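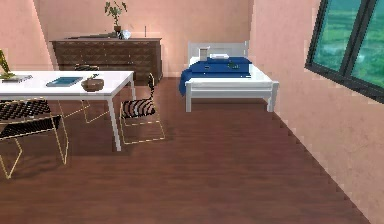
By Olga Coelho
Member news, April

The Garcia building in Gamton opened its second floor to visitors for an afternoon last month, and 12 of us from the chapter went. The host was Dutard, which writes planning software for home robots. Most of the visit was spent in front of a screen, watching a robot's work inside rooms that exist only on a computer.

Conceição Cunha runs the simulation group and gave the tour. She started with the question most of us had come with, which was why a company that wants robots in real homes spends so much time in made-up ones. Her answer was mostly about cost. A real test apartment has to be put back in order after every run, and one person can reset it a handful of times in a morning. A simulated room goes back to its starting state when the program reloads it. Dutard now keeps 500 rooms in its library and can run many of them overnight.

The room we spent the most time on is a combined bedroom and dining area, with pink walls, a wood floor, a white table with chairs at one side and a bed with a deep blue blanket at the far end. Cunha said she uses it for visitors because it is harder than it looks. The chairs have thin wire frames, and thin wire is a problem for depth sensing. A planner that sees the seat but misses the legs will try to drive through them. She also mentioned the window, which is large and has a dark frame. In the company's early tests, bright areas behind glass were sometimes read as open space.

We were shown the same request handled three ways. The request was typed in as plain text: find the bowl and bring it to the dresser. The first planner was an old one, kept for comparison. It found the brown bowl on the table quickly, then chose a path too close to the nearest chair and stopped. The second took a wider path across the open part of the floor and reached the dresser, but it had no free spot picked out on top, where there is already a potted plant and a few small things. It waited there until the time limit ran out. The current version picked its spot before it set off and finished the job on the first try. It was slow. Several people asked about that, and Cunha said speed is not being worked on this year.

After that she let the group type requests. Somebody asked for the book on the table, and the planner asked which one, as it had marked two things there as likely books. I thought that was the most useful moment of the visit. Another member asked it to make the bed. The software answered that it had no skill for that and listed what it could do. The list was short: go to, look at, pick up, put down, open and close. There was some laughter, but people who have sat through other demonstrations will know that a clear refusal is not a given.

There was a longer discussion about how far results in a simulated room carry over. The walls and floor are drawn well enough to recognize, but they are still drawn, and the detail breaks down in places when you look closely. Cunha did not claim otherwise. Her group changes the colors, the lighting and the position of the furniture between runs so that the planner does not learn one room by heart. She gave one figure for the gap. Of 46 tasks that the current version completes reliably in simulation, it completes about half in the company's test apartment. Most of the failures come at the point of grasping. Finding the object and getting to it carry over fairly well.

The contact model came up next, and I will keep this short for readers who do not work on it. Dutard uses a physics engine from Troltum and has added its own handling for soft items. Blankets and pillows are fixed in place for most runs, and small objects set on top of a bed are treated as if they were on a hard surface. Two of our members who work on cloth handling thought this was a serious limit and said so. Cunha agreed that it rules out laundry and bedding work for now. She expects a first version with movable bedding by the end of the year.

We did not see the test apartment itself. It is on another floor and was in use that day. Dutard has offered a second visit for a smaller group, limited to 7 people, and the chapter will pass on the details once a time is set. Those who missed the first visit will have first choice of places.

A few practical notes for anyone going. The entrance is at the back of the Garcia building, past the loading area. Sign-in takes a while, so come by 1:30 p.m. even though the talk starts at two. Parking on the street was full when we arrived, and most of us ended up in the lot behind the library. Phones are allowed, but please ask before recording any of the talk.

Cunha has sent us her slides and a short reading list on room generation. Both are in the members' folder under Visits. Questions for her group can be sent to me before the end of the month and I will forward them together.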